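How a Kitchen Sink Works
Science at Home, Unit 10

A kitchen sink has one main job: it holds water until you want the water to leave. To do that job, it needs a bowl, a hole, a pipe, and a slope. Each part is simple. The way they fit together takes some explaining.

The bowl

The bowl of a sink is called the basin. Many basins are made of stainless steel. Steel is mostly iron, and plain iron rusts when it meets water and air. Stainless steel has another metal mixed in, called chromium. The chromium joins with oxygen from the air and makes a very thin, clear layer on the surface. Water cannot easily get through this layer, so the iron underneath stays protected. If the steel is scratched, a new layer forms over the scratch.

The scratch itself does not go away. Pans, forks, and scrubbing pads all leave fine lines in the metal. In an old sink there may be thousands of them, crossing in every direction. They change how the sink looks – duller in some places, paler in others – but it still holds water just as well.

The slope

Put a marble in a steel sink and let go. In most sinks it will roll toward the drain. The floor of the basin looks flat, but it is usually a little lower at the drain than at the walls. Gravity pulls water downhill, even when the hill is very small. Without a slope, the last of the water would sit in the basin until it dried.

The drain

The drain is a round opening with a metal ring around it. The ring is called a flange. It presses down on the basin, and a seal under it keeps water from leaking into the cabinet. Inside the flange is the strainer, which has small holes or slots. Water passes through. Peas, rice, and bottle caps stay behind, where they can be picked out.

Under the drain is a pipe with a bend in it. The bend is called a trap, and it always keeps some water inside. That water blocks smelly air from coming up out of the sewer.

The rim and the counter

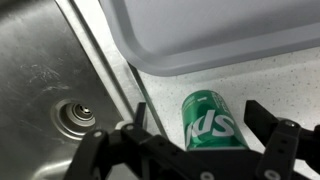 Where a sink meets a countertop there is a seam, and a seam is a place where water can get in. Some sinks have a rim that rests on top of the counter. Others are attached from below. In both cases the installer fills the gap with a soft, stretchy material called sealant, which sets and keeps the water out.

Try it

You need a sink, a cup of water, and a clock with a second hand.

1. Check that the drain is open.
2. Pour the water slowly at the edge of the basin farthest from the drain.
3. Watch which way it travels, and time how long it takes to reach the drain.
4. Pour a second cup from a different side and compare the times.

Words to know

Basin: the bowl of a sink
Flange: the flat ring around a drain
Strainer: the part that catches solid pieces
Trap: the bent pipe that holds water

Next unit: Where the Water Goes After the Trap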